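The Clanton Clock

Eusebio Restrepo bought the clock from a house clearance in May and did nothing with it until the following spring. It was a Clanton mantel clock, not a rare one, with a cracked face and a back plate that came off in his hand when he lifted it out of the car.

His sister told him he had paid too much. He had paid 17 pounds.

"Does it go?" she asked.

"No."

"Then you paid 17 pounds for a box."

He put it on the shelf in the back bedroom, next to the Minami radio that didn't go either, and there it stayed while he worked, ate his tea, and let the winter pass.

Their father had owned one like it. It had stood on the sideboard in the flat at number 27, and every night before bed he had opened the little door and wound it, eight turns, and closed the door again. When he died the clock went to a cousin, and when the cousin moved it went somewhere else. Eusebio had asked after it once or twice. Then he had stopped asking.

On March 14, 2019 he took the Clanton down and carried it to the kitchen. He spread a tea towel on the worktop and laid the clock on its face. He had a set of screwdrivers, a lamp and a mug of tea, which he put on the windowsill where he couldn't knock it over. The movement came out more easily than he had expected. The screws went into a saucer.

By ten o'clock the saucer was a problem. The screws were not all the same length, and he had stopped remembering which had come from where. He covered it with a second saucer and went to bed.

The next evening he went to the hardware shop on Nuvness Road and bought a plastic box with compartments and a lid that clicked shut. The girl at the till asked if it was for fishing.

"Screws," he said.

"My dad uses his for fishing."

He washed the box, dried it and left it open overnight. Then he began to sort. He did it slowly, holding each piece under the lamp. 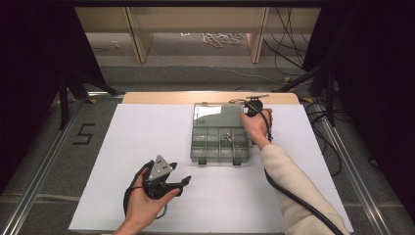
The box with its lid up and the first few pieces inside.

It took him three evenings. Some of the screws he could match by trying them in their holes. Others he had to guess at, and he gave the guesses a compartment to themselves. One small nut fitted nothing at all. He thought it might have come from the radio, though he had never opened the radio.

His sister came round on the third evening and stood in the doorway with her coat on.

"You've bought a box for your box," she said.

"Sit down if you're stopping."

She sat down. After a while she took her coat off and pulled the lamp nearer, and he passed her the long screws to sort from the short.

"Dad's had a dent," she said. "On the side, by the door. I did that with a roller skate."

"You said it was me."

"I know I did."

He turned the case round on the tea towel so that she could see the side of it. The wood was smooth. She ran her thumb along it anyway, from the top to the bottom, and then went back to the screws.

"What's this little one?" she said.

"I don't know. It doesn't fit."

"Keep it, though."

He gave it a compartment of its own and shut the lid.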